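Set-Up Guides > Bin Picking > Recording Examples

Section 4: Collecting grasp examples with the arm and two bins

Welcome back. If you have come straight from Section 3, your arm is powered, your gripper opens and closes from the pendant, and the fixed camera is giving you a steady view of the work area. Now we get to the part that takes the most patience, and in our opinion the part that is the most fun, too: showing the learning system what a good pick looks like, over and over, until it has enough examples to start making sensible guesses by itself.

Please read the whole section once before you begin. Several of the steps depend on choices you make near the start, and it is a real nuisance to discover at the end of a long session that the recorder was saving under the wrong task name.

4.1 Before you start

You will need the following close at hand:

- the arm and gripper, warmed up as described in Section 3
- two metal bins of the same depth, standing side by side
- clamps enough to hold both bins to the table
- a set of bars in at least two colors
- the Wikora recorder, connected and showing a green status light
- a notebook (yes, a paper one – you will be glad of it)

Note: We call the bin nearer the camera the main bin and the one behind it the second bin. The recorder uses the same names in its menus, so it pays to stick to them when you talk to each other, especially if people are changing places during the day.

4.2 Fixing the bins

1. Set both bins on the table with their rims next to each other. A small gap is fine. What you want to avoid is one bin riding up over the rim of the other.

2. Clamp the bins down. Tighten by hand until each bin no longer shifts when you push firmly on a corner, then stop. The walls are thinner than they look, and a bent wall changes the way bars slide down into the floor area.

3. Move the arm slowly, by hand control, around the full outline of the main bin and then the second bin. Watch the clamps the whole way. If the gripper comes within a hand's width of a clamp, move the clamp and begin the outline again.

4. Go to Workspace in the recorder and choose Save Outline. The recorder will refuse any later motion that goes outside it.

CAUTION: The saved outline knows nothing about clamps, cables or people. It keeps the tool inside the area you traced and that is all it does. Keep your hands out of both bins whenever the arm is enabled, even if it has been standing still for several minutes.

5. Check the cables and hoses along the arm. They need enough slack for the wrist to turn all the way in both directions, but they shouldn't droop far enough to brush the bin walls when the gripper is down at the floor. Turn the wrist slowly to each end of its range and look again. Straps and cable ties work loose over time, so please make this part of your morning routine.

4.3 Laying out the bars

People always ask us whether the bars should be arranged neatly or just tipped in. The answer is a bit of both, and the mix matters a good deal. If every example begins with the bars lying parallel in the middle of the floor, the system becomes very good at exactly that and quite hopeless at everything else.

1. Start with an easy layout. Place the bars by hand, well apart, away from the walls. Record 10 picks this way so that you can confirm everything is working.

2. Move on to loose layouts. Hold the bars together a little above the floor and let them drop. Resist the temptation to tidy up afterward!

3. Mix in wall layouts. Push at least one bar up against the base of a wall. These picks are harder, since one gripper finger has to fit in beside the wall, and the system needs to see plenty of them.

4. Mix in touching layouts. Let two bars meet end to end, or in a bent line, so that the place where one stops and the next starts is less obvious from the camera's side.

Note: Bars of different colors that touch are a gentler problem than bars of the same color that touch. Please include both. When our colleague Regula Schnyder went back through our first Umbridge collection, she found that nearly all of our touching bars had been of different colors, and the trained system treated any long line of one color as a single bar. We recorded the whole set again that February.

Note: Scratches, scuffs and shiny patches on the bin floor are perfectly all right. You don't need to polish or repaint anything. Bins in real use look like that, and a system that has only ever seen clean metal tends to reach for reflections.

4.4 Recording a pick

1. In the recorder, choose New Example and check the task name at the top of the screen. Read it out loud if you are working in a pair. It sounds silly and it has saved us many times over.

2. Step back, enable the arm, and press Start.

3. Guide the gripper to a spot above the bar you have chosen. Come down slowly and straight. Try to approach the bar near its middle, with the fingers on either side of it.

4. Close the gripper. Wait for the grip signal to settle before you lift – the recorder shows it as a line along the bottom of the screen, and it should go flat.

5. Lift straight up until the bar clears the rim, carry it across to the second bin, lower it, and open the gripper.

6. Return to the waiting position and press Stop.

7. Mark the example Good, Poor or Failed. Please don't delete the failed ones. A slipped bar or a missed grasp is useful to the system as long as it carries the right label.

CAUTION: If a bar becomes wedged between the gripper and a wall, press the stop button on the pendant before doing anything else. Don't try to drive the arm out of trouble with the bar still stuck. Release the gripper, raise the arm by hand control, disable it, and only then reach in.

Tip: Change the order in which you choose your bars. We all have habits, and most of us drift toward picking the easiest bar first and leaving the corner ones for last. Craig Tennant keeps a short stack of numbered cards by the pendant and turns one over before each pick, which is a lovely simple way around it. Any other method of shuffling will do just as well.

4.5 Changing places

Guiding the arm is tiring in a way you don't notice until you are well into it. We suggest swapping operators every 2 hours at the very most, and sooner if either of you begins to rush the lift. When you swap, the new operator should record a couple of practice picks under the task name Warm-up, which the recorder leaves out of the training set. Write the swap in the notebook along with the example number.

Examples from several people make a better set than the same amount from a single person. Everyone approaches a bar a little differently, and that variety is worth having.

4.6 How many examples are enough?

We wish we could give you one tidy number. Our Clusunen set, which comes with the recorder as a reference, holds 1051 examples, and it gives a reliable starting point for straight bars in an open bin. Some 11 sessions went into it, a few of them quite short. Yours may need more if your bars vary in length, or fewer if your bin is small and your layouts are simple.

Run the Check Coverage tool at the end of each session. It draws a map of the bin floor, darker wherever many picks have been recorded. Pale corners are your shopping list for the next session.
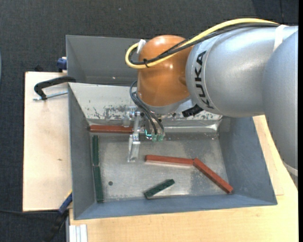

Umbridge, July 8, 2020

The layout for this run is a mixed one, with three red bars and three dark green ones spread over the floor of the main bin. One red bar lies along the base of the far wall, which makes it a wall layout in the sense of 4.3, and two others meet end to end in a wide bend. The second bin stands just behind, ready to receive. If you are new to all this, a layout of this sort is a good one to copy once your easy picks are going smoothly.

4.7 Closing the session

1. Send the arm to its parking position and disable it.

2. Choose Close Session. The recorder will check every example for missing labels and show you any that it finds. Fill these in right away, while you still remember what happened.

3. Copy the session to your storage drive. Wait for the message Copy Complete before you unplug anything. Large sessions can take long enough for a cup of coffee, so don't worry if the bar on the screen seems to be standing still.

4. Play back a handful of examples from the copy, choosing from the beginning, middle and end. You are looking for a clear view of the bars before the arm comes over them, and for pictures and arm motion that stay in step.

5. Remove the bars from both bins and wipe them with a dry cloth. Leave the bins clamped if you plan to go on the next day.

Note: If the camera or either bin has been bumped, even slightly, close the session and start a fresh one after repeating 4.2. Examples from before and after a bump shouldn't share a session. The Geraghty alignment tool in Section 6 can rescue a mixed session in some cases, but it is slow work and we would much rather spare you the trouble.

Once your coverage map looks reasonably even, go on to Section 5, where you will split your examples into a training part and a testing part and start your first overnight run.

Last updated: see the dateline in 4.6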